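Notebook, cold store and packing bench
Friday, March 27, 2026

Stores trial, week 10. Wrote this up at the bench after lunch so some of the timings are from memory. Isla has the proper sheet.

Opened the second chamber at Zananstead this morning. Oxygen was steady overnight according to the log, temperature had crept up by half a degree at the door end and then come back. Riaan thinks the door seal, I think the fan. We swapped the two probes over to see whether the reading moves with the probe. Check again Monday.

Fruit in from Turnstead is still the firmest of the three lots. Agbayani lot is going mealy near the core, worst in the bottom layer of the bins. Grarkia lot is in between and patchy: good bins and poor bins side by side, which makes me wonder if they were picked on different days and mixed at the yard. Huguette to ring them and ask for the picking records.

Penetrometer: the 11 mm tip was loose again. Tightened it, re-zeroed, and redid the whole of the first tray. The readings from before the tightening are crossed through on the sheet, please leave them crossed through and don't average them in. If anyone else finds it loose, mark the pot of thread lock on the shelf as opened and put the date on it.

Cut 63 fruit for the starch test. Iodine solution is a fresh batch (Ga-eun made it up yesterday, bottle labelled). Stain was slow to come up on the cold ones, so from now on leave the fruit out for two hours before cutting. I know the protocol says one hour. I'll change the protocol.

Core browning scored by two people separately, then compared. Shireen and I differed mostly on the slight ones. She counts any colour at all as a one; I had been letting a faint tinge go as nought. Agreed to use her rule and I have rescored my half.
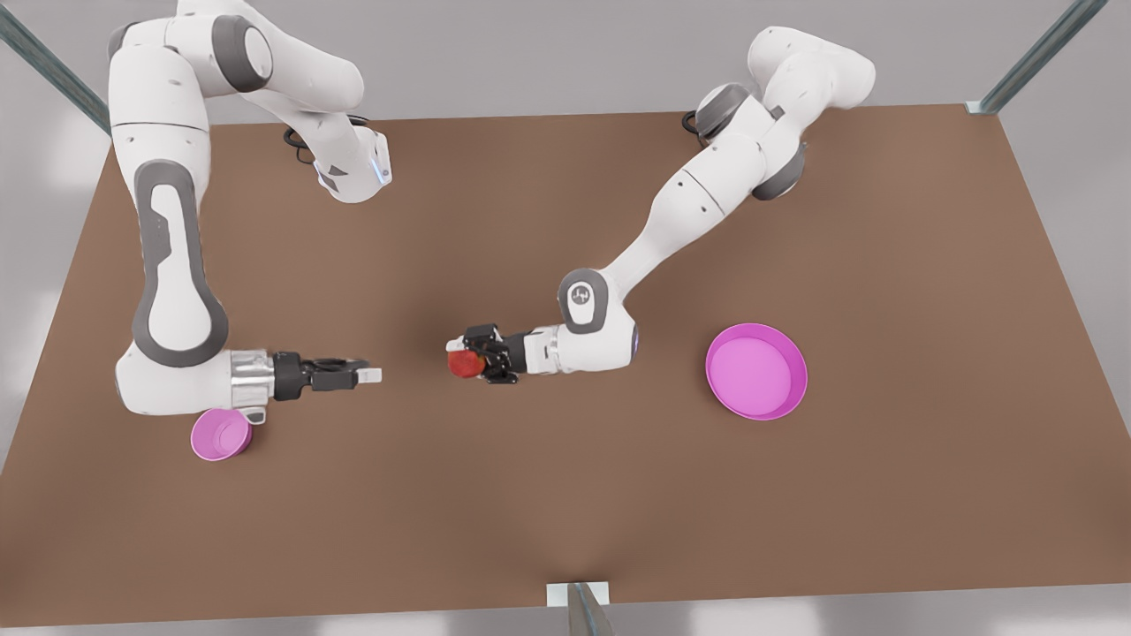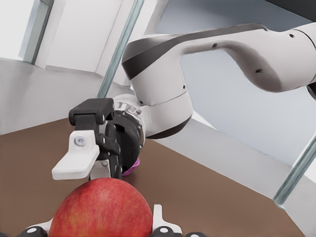
Tabletop seen from above, first; red apple, second. Both are rendered.

Weights. Lot total at intake 2,539 kg, of which 2,120 kg is still in store. The difference is samples plus what we threw out after the February check, and it doesn't quite close. I suspect a bin was weighed with its lid on. Isla is going back through the tickets.

Bitter pit: almost none in Turnstead, a fair bit in Agbayani, mainly at the calyx end. They had no calcium sprays after July, going by the grower's diary, so this fits what we'd expect. It doesn't explain the mealiness. Riaan wants to send flesh samples off for minerals. I'd wait until the next pull — the money for outside tests is nearly gone and I would sooner have one good set than two thin ones.

Scald: nothing on the day of removal. Trays left on the bench at room temperature, to be looked at after seven days. Please nobody eat them. The spare fruit for eating is in the blue crate by the sink.

Tasting was short as only four of us were in. Turnstead sharp and crisp, Grarkia sweet but a bit flat, Agbayani soft, one had a faint cardboard smell. Huguette says the smell is from the liners. We had new liners in that chamber only, so she may be right. Put an offcut of liner in a sealed jar with a clean fruit and left it on the windowsill, labelled.

To do:
Probe readings, Monday (me)
Picking records from Grarkia (Huguette)
Tickets and bin weights (Isla)
Order more iodine and potassium iodide, one bottle left of each (Ga-eun)
Door seal — get a price before anyone takes it off (Riaan)
Amend starch protocol to two hours (me)
Open the liner jar with the scald trays, same day (Shireen)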